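Night shift sleep thread, people keep asking so fine. I've worked nights at the Skurno bakery plant in Skaltbridge for five years. Not a doctor. Just tired.

1/ Light first. Everything else is second. I spent two years buying teas and sprays and a weird pillow and the whole time there was sun coming in around the blinds at 7 am. Dumb.

2/ Blackout curtains are fine but the gap at the top is where it gets you. I have the Tero ones, the cheap line. Wall side is good, top leaks like crazy. Rolled a towel along the rod. Ugly. Works.

3/ Wear sunglasses on the ride home. Yes in February. Yes on the bus. Nobody cares, half that bus is coming off the same shift.

4/ Do not "just sit down for a sec" on the couch. You'll wake up at noon with a shoe on and that's your sleep for the day. Teeth, bed, done. I give myself 30 minutes from the door and then I'm horizontal.

5/ Keep the bed a bed. I'm terrible at this one. Stuff migrates. Remote, bag of little things, whatever I was folding. Then I'm shoving it all on the floor at 8 in the morning and now I'm awake and annoyed. 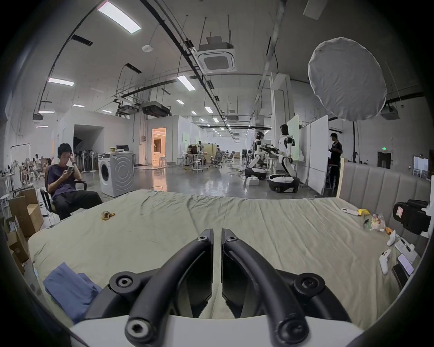 6/ Food. Big meal before bed = heartburn at 2 pm. Nothing at all = up at 1 pm starving. I do toast or cereal, and the real meal goes before shift. Last coffee by 3 am, and I have to be strict or I'll talk myself into a four o'clock one.

7/ Phone. I know. I put it accross the room, face down, ringer on for only two contacts. My dentist used to call at 10:30 to confirm stuff. Told them to text. You can just tell people that!!

8/ Noise is harder than light imo. Garbage trucks, leaf blowers, the upstairs dog. Box fan on medium beats every app I tried. Foam earplugs the soft kind, from Kapoor on the corner, the bulk jar. Roll them thin, hold them in till they puff up. Most people stop too early and then say earplugs don't work

9/ Days off. The big fight. I tried flipping all the way back to daytime every week and felt like garbage all the time. Now I go halfway. Bed at 4 am, up by noon. I still get an afternoon, can still see people for dinner, and the first night back isn't a wreck.

10/ Money part. I've spent about 600 bucks on sleep junk over the years and I'd say the fan, the earplugs and the curtains did all of it. Weighted blanket is in a closet. Too hot for day sleeping, at least in my place, top floor.

11/ Speaking of hot. Summer is its own thing. Cotton sheets only, wash them more than you think. I swap the heavy blanket for something thin and dark that I can pull over my face when the towel falls off the rod again.

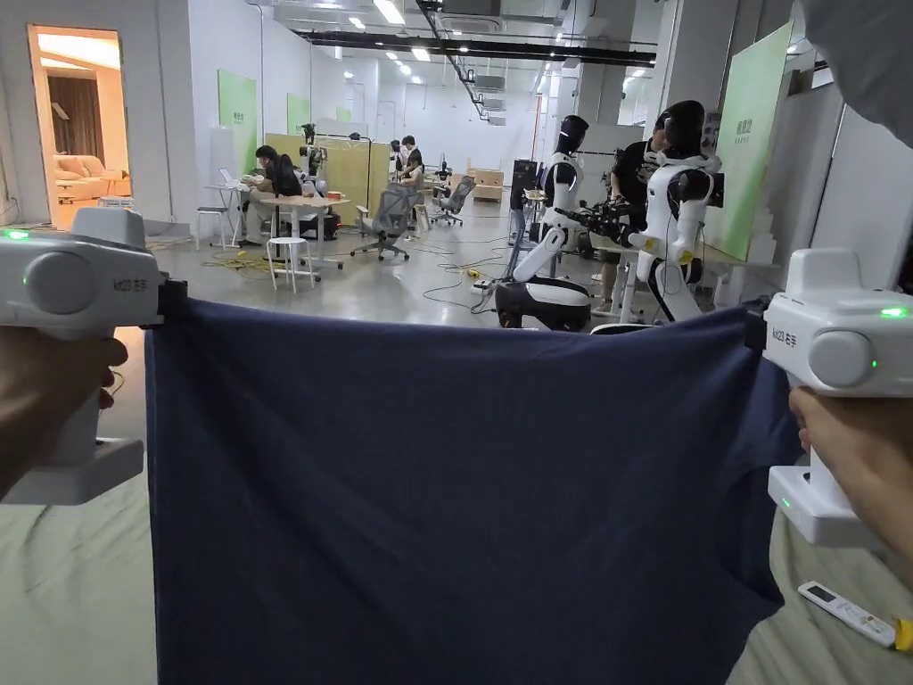 navy one, by the corners

12/ Someone asked about melatonin. Ask a pharmacist, mine was nice about it and didn't rush me. I'm not giving doses on here.

13/ Last one, tell the people you live with your hours and write them on the fridge. "I sleep days" means nothing to anybody. "Asleep 8 to 3:30, don't vaccum" they get.

ok shift in an hour, will answer replys on break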